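Stop Naming Colors in Technical Documents

By Nilmini Fakir

Filed under: Specifications, Opinion

The word "teal" appears in the finish schedule for the Vellville clinic 29 times. It refers to wall paint, to a vinyl floor border, to the cabinet doors in the exam rooms and to the upholstery on the waiting room chairs. The schedule gives a paint code for the walls. For everything else it gives the word. The cabinets and the chairs arrived from separate suppliers, each of whom had filled the order correctly, and they do not match.

My position is that a color name should never carry a requirement. It can sit next to a requirement as a convenience for the reader, in the same way that a room has both a number and a title. The requirement itself has to be a measured value, a tolerance, and the light under which the value applies. A document that leaves out any of these has left a decision to whoever happens to be mixing the pigment.

The usual objection is that people already know what teal means. They know where it starts, more or less, and they disagree about where it ends. Habibur Siriwardena ran a small exercise at Sarkar with a printed sheet of 100 patches running from blue to green. He asked the drafting staff to mark the first patch they would call teal and the last. No pair of sheets agreed on both ends. One drafter left out most of what another had included. All of them had been writing the word into drawings for years.

Surroundings make the problem worse. A patch beside pink reads greener than the same patch beside gray. A large area looks stronger than a small one, so a sample chip approved at a desk will look too bright on a wall. Paint shops know this and correct for it by habit. Specification writers mostly do not mention it.

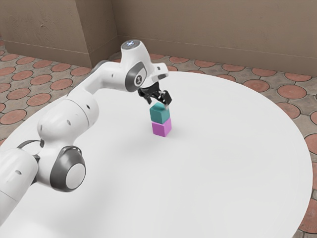
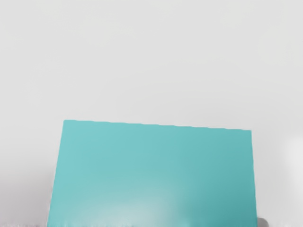
Teal on top of pink, and teal filling most of the width against pale gray.

A second objection is cost. Imtiaz Jayasinghe, who prices interior work, holds that measured color adds a step to every submittal and that the step gets billed. He is right about the step. A reading has to be taken, written down and compared with the target. On a job with many finishes this comes to a real number of hours. I would still set those hours against the price of replacing the cabinet doors, which at Vellville was paid out of the contingency before the building had opened.

There is also the matter of screens. A large share of approvals now happen on a monitor, where the client looks at a rendering and says yes. The rendering has its own light source, its own surface settings and its own conversion to the display. Two monitors in the same office can show it differently. An approval given this way is an approval of a general direction – blue-green, fairly soft, no shine – and should be recorded as that. It should not be recorded as acceptance of a finish. Farzana Howlader's template at Mollus handles this with separate signature lines, one for intent and one for the physical sample. I have copied it and recommend that others do the same.

Tolerance is the part most often missing, even from documents that give a measured target. A target without a tolerance cannot be inspected. The inspector takes a reading, finds that it differs from the target, as every reading will, and has no basis for accepting or rejecting the part. In practice the part is accepted if the inspector likes it. The limit should be tighter where two materials meet edge to edge and can be looser where they are in different rooms. One figure for the whole building is lazy, though it is better than none.

Names do have a use. In conversation, in meeting notes and on a label for a drawer of samples, "teal" is faster than a string of digits, and I would not ask anyone to stop saying it. The change I am asking for is confined to the columns of a schedule. The name goes in the description column. The value, the tolerance and the light source go in the requirement column, and if that column is blank the schedule goes back to its author before it is issued.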